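Planning the Equipment Request for a Second Manipulation Bench

Posted in Lab Administration, May

Each spring I am asked to prepare the equipment portion of our group's budget submission, and each spring I find that my notes from the previous round are scattered across several notebooks. I have decided to keep them on this page instead. Colleagues in other departments have asked how we arrive at our figures, and it may be useful to them to see the reasoning written out at some length.

The request under preparation concerns a second tabletop bench for robotic manipulation. The first bench has been in regular use since it was commissioned, and the schedule for it is now full through the end of the term. Manon Arsenault, who manages bookings, reported 344 reserved hours in the last term. Requests beyond that number were declined or moved to evenings. On that basis the department head, Clifford Penner, agreed that we should prepare a formal case.

What the existing bench tells us

It is easy to begin a request of this kind with the arm, as the arm is the largest single line. I would advise against doing so. Our first submission devoted four pages to payload, reach and repeatability and half a page to everything else, and the half page was where the overruns occurred. The table, the backdrop, the cabling, the mounting platform and the small objects used in the trials were all treated as incidental. Taken together they delayed the opening of the bench by 3 weeks.

For the present request I asked Alun Vaughan to go through the bench as it stands during an ordinary working session and to record every item that would have to be purchased, made or borrowed in order to reproduce it. The working area itself is modest: a white surface, a dark curtain behind it, and a handful of light objects for the two-finger gripper to approach.
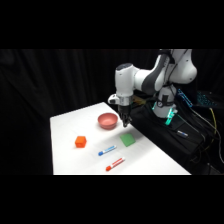
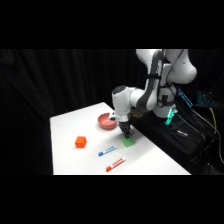 Items commonly left out of the estimate

The following items were missing or understated in our first submission. I list them in the order in which Alun recorded them.

Backdrop and surface. A plain black curtain and a plain white table covering are inexpensive, but both must be replaced from time to time, and the curtain requires a rail. We now enter them as a recurring cost. The covering shows marks quickly and should be ordered in quantity.

Mounting. The arm is mounted beside the table on its own platform. A separate platform must be specified, delivered and leveled, and the floor must be approved for the load. In our building that approval is issued by the facilities office and should be requested before any purchase order is raised.

Cabling. The cable runs at the right-hand side of our bench were installed as a temporary measure and have remained in place. The new request includes a proper cable tray and strain relief. Josée Gosselin, who reviewed the draft for safety, asked that this line be marked as mandatory so that it cannot be removed during negotiation. I have followed her advice.

Task objects. Bowls, blocks, markers and soft pads cost very little individually. They are, however, lost, worn or carried off to other rooms at a steady rate, and a trial cannot be repeated faithfully if the replacement marker has a different barrel or cap. We now buy complete matched sets and keep the spares in a locked cabinet. The annual allowance for this line has been set at $2,000 for both benches, which also covers gripper finger pads.

Staff time. Commissioning the first bench occupied two people for much of a month. None of that time appeared in the budget. It will appear in this one.

Quotations received

We invited quotations from three suppliers, and two replied in the required form. Onodus offered an arm with an extended service plan and on-site training. Endport offered a lower purchase price, with service billed by the visit. The difference between the two narrows considerably once a second year of service is included, and I would urge anyone comparing such offers to request prices over the same period and with the same number of visits. The Endport document placed its delivery charge in an appendix, where I very nearly missed it.

The platform and table were quoted separately by Morin, a local fabricator that has built furniture for us before. For the cable tray and curtain rail we intend to use Furnen, subject to confirmation that the rail can be fixed to our ceiling grid.

Marlene Gagnon, in purchasing, has pointed out that splitting the order among several vendors will lengthen the approval process. She is correct, and I have moved the proposed start date accordingly. A single integrated package would be simpler to approve, but the integrators we consulted priced the furniture well above Morin's figure.

Matters still open

The question of whether both benches should carry the same model of arm has not been settled. Identical equipment would allow us to share spare parts and operating procedures. A different model would broaden the work we can accept from other groups. My own preference is for identical equipment, and the draft is written on that assumption.

We have also to determine who will hold the key to the spares cabinet. The draft goes to Clifford for comment at the end of the month, and I will post the revised line items after it has been returned.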